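**Nondeck wire mesh wall baskets: long five-compartment, small, and large slant-sided**

Bought as a set of 3 and fitted above a bench used for small assembly work. Notes below cover mounting, capacity and daily use. All weights are my own, taken on a parcel scale.

## Mounting

Each basket hangs from two keyhole tabs on the back rail. The supplied screws are short and suit timber. For thin panel I replaced them with machine screws and wide washers. Tab spacing on the long basket was out by a visible amount on one side, and I had to open up a hole with a round file. The two smaller ones lined up with the paper template on the first try.

Fit the long basket before the side ones. Its ends need clearance to lift off the screws, and a side basket hung too close to the corner blocks that movement. Ismail Hamdy fitted a second set in the next room and had to take one side basket down again for the same reason.

## Load

Nondeck gives no load figure on the carton or on the leaflet. I put 1,606 grams of mixed hardware in the long basket and left it for a week. The front wire bowed slightly in the middle compartment and recovered when emptied. I would not go much beyond that on two screws.

The small basket took 490 grams with no measurable change. The large one is the stiffest of the three. The slanted sides help, and they also make it easier to get a hand in from the front.

## Mesh and finish

The coating is even, with one thin patch under a weld on the large basket. The mesh is too open for small screws, washers or anything with a narrow shank. Put those in a box first. Labels do not stick to the wire. A card stood upright in a compartment works well enough.

White shows grease from handling sooner than black does. Both wipe clean with a damp cloth and a little dish soap.

## In use

The long basket is the one worth paying for. Five compartments are enough to keep tape apart from everything else, and a roll stands on edge without tipping. The dividers are fixed, so long items have to go elsewhere. Pliers and wrenches are better off in a drawer or on the bench.
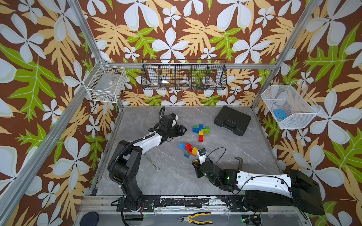 *Long basket on the back wall, small one at left, large one at right. Brick assemblies and tools on the marble-patterned surface.*

Against a patterned wallpaper the black mesh is easier to pick out than I expected. Kenza Salem prefers the white on the same wall.

## Verdict

Good value for the long basket, acceptable for the other two. Points off for the tab spacing, the screws and the missing load figure. I have asked Nondeck whether the long size will be sold separately and will add the reply when I get one.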